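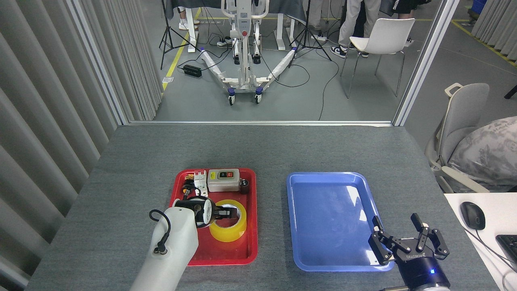
How to budget for a two-arm sorting station

Start with the parts, then the arms

Most people begin with the arm catalogue and work backwards. It goes better the other way round. Write down everything the station will have to pick up and put down, with the weight and the widest and narrowest measurement of each item. A roll of packing tape and a small terminal block can share a tray, but they ask very different things of a gripper. If your list has a wide spread of sizes, budget for a gripper with a longer stroke, or for a second set of fingers.

When we planned our station at Bresness, Ghada Fakhoury weighed every part on a kitchen scale and put the results in a spreadsheet. It took an afternoon. The heaviest part came in well under the limit of the smaller arm, so we dropped down a size.

Step 1. Decide how many arms you need

Two arms cost close to twice as much as one. The controller, the mounting and the safety work can sometimes be shared. Ask each supplier to quote for one arm and for two, as separate lines. Vermeulen did this without being asked. Odeck sent a single total and we had to go back for the split.

If one arm will only be holding a part while the other works, price a simple fixture as well.

Step 2. List what the quote leaves out

Go through the quote and check for these:

Grippers and the adaptor plates to mount them
Spare fingers or finger pads
Cables, including any that run along the outside of the arm, and clips for them
The table, and the cost of fixing it down if it moves
Trays, in at least two colours if you sort from one to another
Lights, stands and power leads
A computer, with a desk for it outside the working area
Guarding or curtains, and floor marking
Delivery, installation and training

Our missing items came to £2,605 before training. None of them was expensive alone. The adaptor plates had the longest wait.

Step 3. Measure the floor

Mark out the table with tape, then mark the full reach of each arm. Leave room for a person to walk round with a box in their hands. If the space is shared with other equipment, mark where that is parked too, and agree in writing who moves it. Check where the sockets are. Leads across a walkway need covers, and covers go on the budget.

Step 4. Plan the trays

Cheap plastic trays are fine. Buy them all at once so the size stays the same, and order a few spares. Glossy trays can throw back bright patches from overhead lights, so if you are using a camera to find parts, try a sample under your own lighting before you order. We bought 47 from Florneck and should have tested one first.

Step 5. Allow for set-up time

This is the line that gets cut, and it should not be. Joris Van Damme set aside two weeks for ours and used all of it. Count the wages of whoever is doing the work, and any output lost while the area is closed off.

Step 6. Add running costs

For the first year, include a service visit, replacement finger pads, one spare cable of each type and any software licence. Ask when the licence renews. Ours falls in September, outside our own budget year, and it has to be requested early.

Step 7. Get the quotes on one sheet

Put the suppliers in columns and the items from Step 2 in rows. Fill every box, even if the figure is your own estimate, and mark the estimates in a different colour. Send the sheet back to each supplier and ask them to correct their column. Check how long each price is held before you ask for approval.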